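About Clikura

Clikura sells reusable plastic tableware for children's parties, school lunchrooms, day camps and anyone else who feeds a lot of people and would like to get the dishes back afterward. We are based in Beladton, in a former shoe warehouse on the Petelow road, and we ship from the same building.

The company was started by Gopinath Pisharody, who ran the kitchen at a summer camp for 5 years before that. The camp bought whatever bowls were on sale each spring. By August none of them stacked, half the lids fit nothing, and the dish room staff spent their evenings sorting. Gopinath began buying one line of bowls and tumblers in bulk and selling the extra sets to other camps nearby. The extra sets became the business.

Our range is small. We carry bowls in large, medium and shallow shapes, plus a plain tapered cup. There are no handles, printed characters or seasonal patterns. Everything comes in solid colors, and most customers mix them: pink, red, orange, lime green and several blues. Teachers tend to order one color per table. Families usually ask for one color per child, and we are happy to pack an order that way if you write it in the notes box at checkout.

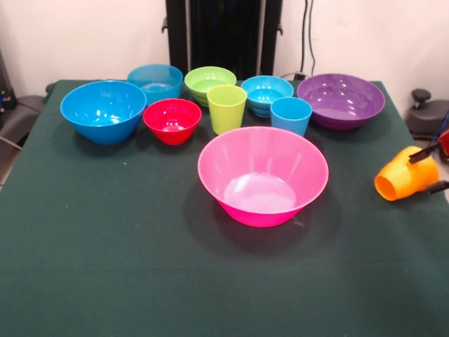
Before a new color goes on sale we set it out with the rest of the range. Two greens that look fine in a catalog can be hard to tell apart when a class of six-year-olds is looking for its own bowls, and we would like to know that before we place an order with the factory. We also check how the pieces stack and whether a wet stack comes apart easily.

Orders are packed by hand in our back room. A standard carton weighs little enough for one person to carry, and the packing slip lists each shape and color separately. Last year we sent out 2,746 cartons. The warehouse holds 4,000 when it is full, which normally happens in November, ahead of the holiday orders.

If a piece arrives cracked or in the wrong color, tell us the order number and we will send another. You do not need to mail the old one back. Single replacement pieces are available for every shape we sell, including colors we have stopped stocking, for as long as we have them on the shelf.

We also rent sets for one-day events through our Metwally counter. Rental dishes can be picked up after 4 p.m. the day before and returned rinsed. We do the final wash.

Schools and camps can order on account. Please use the contact form and include a delivery address.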